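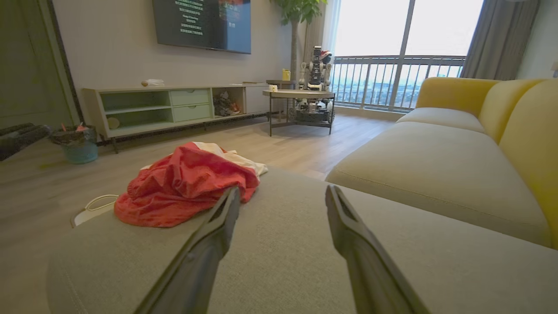
Sofa folding, also seat folding. Household practice of sorting and folding clean clothes on the sofa instead of a table or bed. Common where the telly is in the same room. Term recorded in Drorkitdale in June, probaly older.

Sports kit is the usual load. Shirt and shorts tend to come off the line as one bundle, so first job is to part them. Shirt goes face down, sleeves in, number left on the outside of the finished fold. Clubs like Lundance, with 21 shirts to a bag, ask for this so that numbers can be read without unpacking.

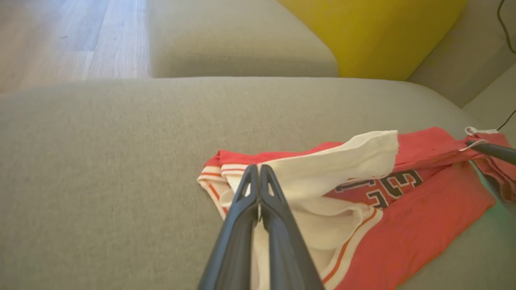 Simin Mohammadi disagrees, and would have the print folded inwards every time, as lettering rubbed against other lettering starts to crack.

Shorts. Held at both ends, pulled level along the waistband, then one leg over the other. Side stripes make a handy guide for the crease. Elastic never lies quite flat, most people give up on it.
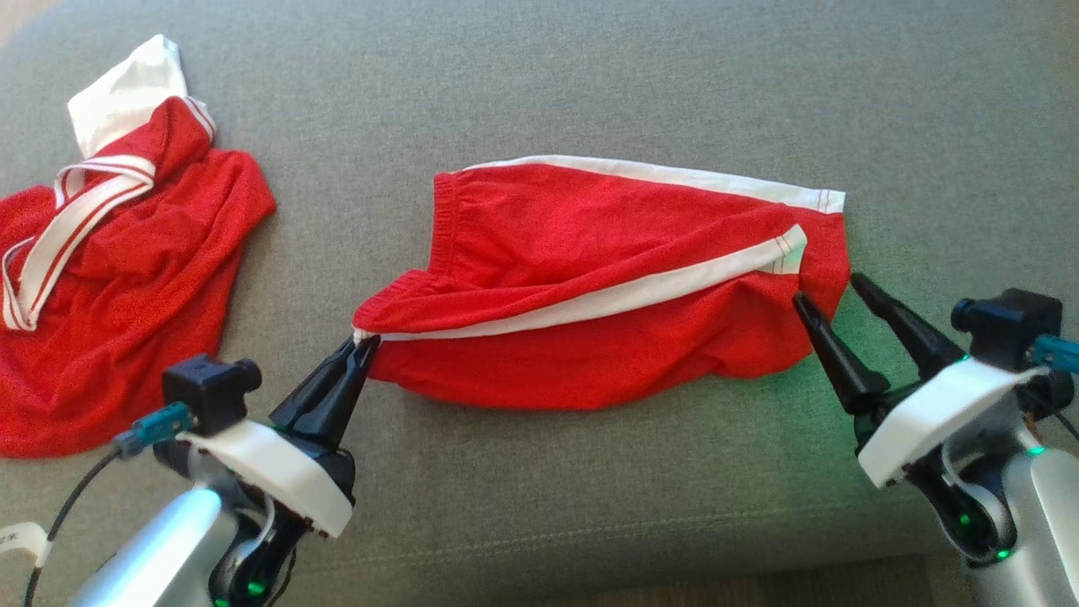
According to Mahsa Pakzad, shorts are better rolled than folded, waistband first, and six pairs will then go in a shoe box.

Drawbacks: soft seat, crooked folds, socks lost behind cushions. Some households lay a tray or board down frist. See also: Airing; Ironing; Kit bag.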